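Search this site Enter keywords
Reading time: 2 minutes

GRIPPER COMPARISON, TWO-ARM CELL, KISGATE
Pre-run inspection checklist with comments, April
Left gripper: Zaderlow pads. Right gripper: Sekiguchi pads. Controller: Skukby, both arms.

1. Base plates and rail
1.1 Base plate screws, left and right: OK.
1.2 Rail end stops: OK. Repeat after 1000 cycles.
1.3 Cable slack at the wrist, full reach: OK left. Right to be checked again folded — the bend is tighter there.

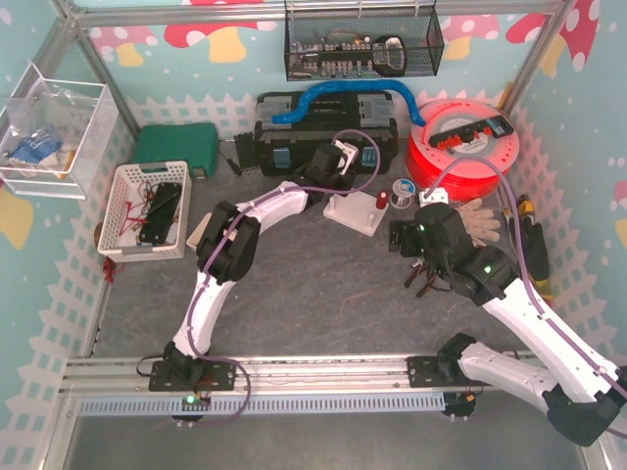 Both arms on the common rail, purple cables at the wrists.

2. Work surface
2.1 Peg platform fixed: OK.
2.2 Hand tools outside the swept area: FAIL. Pliers to be moved before any run above jog speed.
2.3 Soft items (gloves, hose) outside the swept area: FAIL for gloves. Hose accepted at present height limit.

3. Controller
3.1 Stop button drops both arms: OK.
3.2 Log counter read before start: 2463.
3.3 Closing force limit the same on both grippers: OK, set value 107 in controller units.
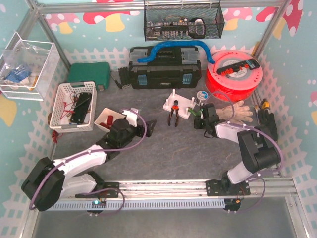 Can the two grippers be compared if only one has new pads?
Only for reach and timing. Grip results need pads with the same number of cycles on them.

4. Gripper fingers
4.1 Fingers close in line: OK.
4.2 Pad edges: comment. Rough and nicked, small lumps along the seams. Change at 4000 cycles or at first slip.
4.3 Thin-wall grip, plastic bin: hold at the rim, away from the corner radius. Wipe the bin first — loose crumbs get into the pads. 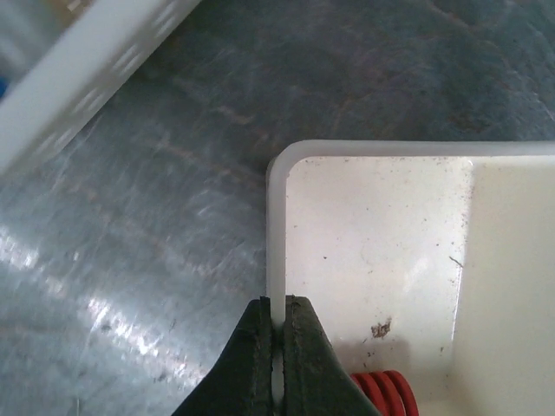 Fingers closed on the bin rim, item 4.3.

5. Release
Not released for full speed. Items 1.3, 2.2 and 2.3 open. Jog speed permitted.

Contact | Copyright Kisgate | Back to top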